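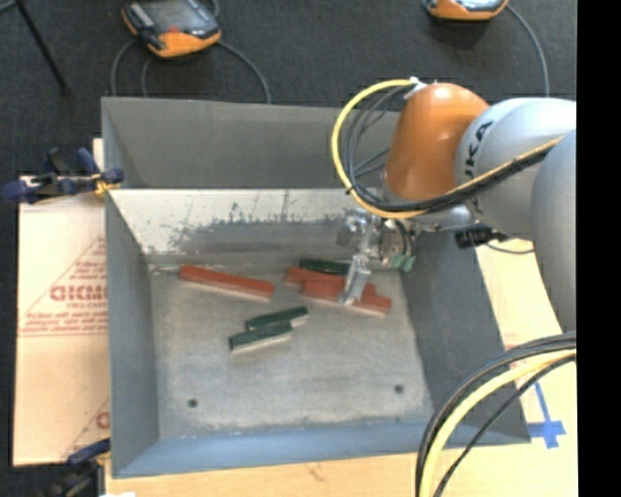

Plurncombe Community Orchard: Progress Report to the Narico Fund

Period covered: planting through the end of April
Prepared by Elin Maddocks, project lead

14 shares | 3 comments

I'll start with the trees, as the trees are what you paid for. The grant covered 224 of them, and 224 were delivered, although the nursery's idea of "to the site" turned out to be the far side of a locked gate at the bottom of a hill. We now own a very good wheelbarrow. It is in the accounts under sundries.

As of this report, 202 trees are planted, staked and guarded. The other 22 are pears, and they are heeled in along the north hedge waiting for the drainage to be sorted out on the lower terrace. Rhydian Powell dug three test holes there in February and all three were ponds by the next morning. He has suggested we apply for a fishing license. We have ordered perforated pipe.

Drainage

The original budget had no line for drainage. The original budget was written in August, when the lower terrace was so dry you could lose a boot in the cracks. Samer Karam has walked it twice with a level and thinks one trench along the bottom path, with a short spur toward the culvert, will carry most of the water. The quote from Benítez came in under what we feared and over what we had. We are asking to move money from the signage line to cover the difference (see the request near the end). People have been finding the orchard without signs, and so have the deer.

Deer

The application said deer were "not a significant presence in the area." I wrote that sentence and I would like it back. We lost bark on seven trees before the taller guards went on, and five of those look likely to recover. The two that won't are both Wovstead russets, the most expensive variety on the list. The deer have good taste and no interest in the crab apples.

The taller guards are working so far. They are also ugly, and we have had a letter about it. Heledd Pugh answered the letter politely and at length, and the writer has since come to a pruning session, where she turned out to be better at it than most of us.

Training sessions

We promised six grafting and pruning sessions and have held four. The first was attended mainly by rain. The third was full, with 30 people and not enough knives, so we paired everyone up and let them take turns, which slowed things down and probably saved some thumbs. Themba Zulu taught whip-and-tongue grafting to the whole group and then taught it again to those of us who had nodded the first time without following.

Of the grafts made that day, the ones on the bench nearest the shed are budding nicely. The ones on the other bench are thinking it over. The last two sessions will go ahead in late summer, when we move on to budding and the weather has fewer excuses.

Working with the school

This is behind. The plan was for each class to adopt a row and keep a notebook on it. The classes adopted their rows with great energy and gave all the trees names, so our planting map now includes a Bramley called Kevin. The notebooks have been slower to appear. Heledd is meeting the teachers again before the end of term to agree on something shorter, possibly one page a month with a drawing.

Money

Spending is on track apart from drainage and guards, both over, and signage, which is almost untouched. The full sheet is attached. The line marked "misc. (twine)" really is all twine.

What we are asking for

Permission to move the signage money into drainage, and a two-month extension on the planting deadline so the pears can go in once they are dormant again. We'll pot them up for the summer in the meantime. No extra funds are requested. If the trench works, you will get a short and boring report from me in the fall. If it doesn't, Rhydian has a rod.

Elin Maddocks

We use cookies to improve your visit. Accept | Manage settings

Get the Plurncombe newsletter in your inbox. Unsubscribe at any time.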